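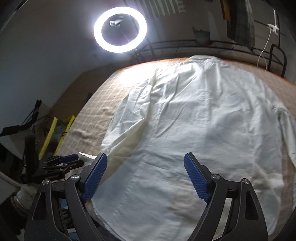
One reader wrote after our first look at the Skanasetti hand-held pair to say that folding was a poor test, as any cheap gripper can pinch a sleeve and the hard part is the software. We half agree. The software is hard. But the software learns from whatever the hand tools record, and if the tools slip or get in the way, the person using them changes how they fold, and that goes into the training data as well. So this second part stays with folding and looks at what the recordings were good for.

The kit is two hand-held grippers, one for each hand, with a camera on each. You do the job yourself with the grippers, the cameras record it, and a robot with the same type of jaws is then trained on the recordings. We ran that robot on two Ko arms we already had. The training code was Ulteck's free release with the settings left as they were, so what follows is a test of the whole method and not of the grippers alone.

Collecting

We recorded 473 demonstrations over most of December. All of them were long-sleeved garments laid on a table under a checked cloth, front up or back up, collar at the far side to begin with. The job was always the same: bring one sleeve in, bring the other in, fold the sides, then fold the hem towards the collar.

Each session starts with a calibration, which took five minutes when it went well. The left unit sometimes lost its place when it was turned too quickly, and then you have to go back to the start. The warning for this is a small light on the back of the handle that you can't see while you're working. A beep would have been better. We asked Skanasetti and were told one is planned.

The textured blue pads are the best part. They hold thin cotton by a single layer if you come in low, and they let go cleanly. The raised points do catch on loose knits, and we left knitwear out after the first few attempts. The jaws open wide enough to take a folded edge of several layers. Squeezing the trigger all day is tiring in the thumb, and people with small hands found it worse than people with large ones.

The wide lens is useful because it shows both sets of jaws for much of a fold, and the robot needs to know where its other hand is. It also takes in a good deal of the room. We didn't clear the background or put up screens. Ulteck's notes say that varied backgrounds help, and we wanted to see if an ordinary room would do. Light mattered more than clutter. We had a ring light at the far corner and the bright patch it put on the cloth was a problem for pale fabric, where the edge of the garment and the glare could run together. Moving the light further back for later sessions helped.

Results

We ran 100 test folds on the two arms, with garments that were not in the training set. A fold counted as a pass if both sleeves were inside the body and the hem was past the middle. By that rule 31 failed.

Most of the failures came at the same stage. The robot would close on a sleeve and pick up the body of the garment with it, then carry both across. It didn't notice, and carried on to the next step as though the sleeve had moved on its own. The demonstrations have very few examples of this going wrong, as the people collecting them were good at folding and put mistakes right before they became mistakes. If we did it again we would spend a whole session starting from bad positions: sleeves under the body, a corner turned in, two layers stuck together.

A smaller group failed at the last fold, where the arms stopped short of the collar. We think that is reach and put it down to our table, not to the method.

Dark garments did better than pale ones. We expected the opposite and don't have a good explanation beyond the glare.

Compared with the Purnell

We used the Purnell kit for the same work last year. It's heavier, and its flat rubber pads slide on polyester. Its tracking is steadier, though, and we never had to restart a session with it. We didn't keep a full set of test folds from that time, so we can't give a fair side by side figure. For cloth we would choose the Skanasetti. For boxes, cups and anything rigid the Purnell is easier to live with, and the battery lasts longer.

Things to know before buying

The pads wear. Ours were smoother at the tips by the end of the month, and spares come only in sets. The pivot pins needed no attention. The charging lead is too short to use a unit while it charges. The file export is slow and freezes if the laptop goes to sleep.

The manual suggests that a new task can be learned from a single afternoon of recording. We tried a model trained on our first afternoon only, and it couldn't bring in the second sleeve. Plan for weeks if the material is soft.

We'll keep the kit for towels next, then go back to shirts with the bad starting positions added.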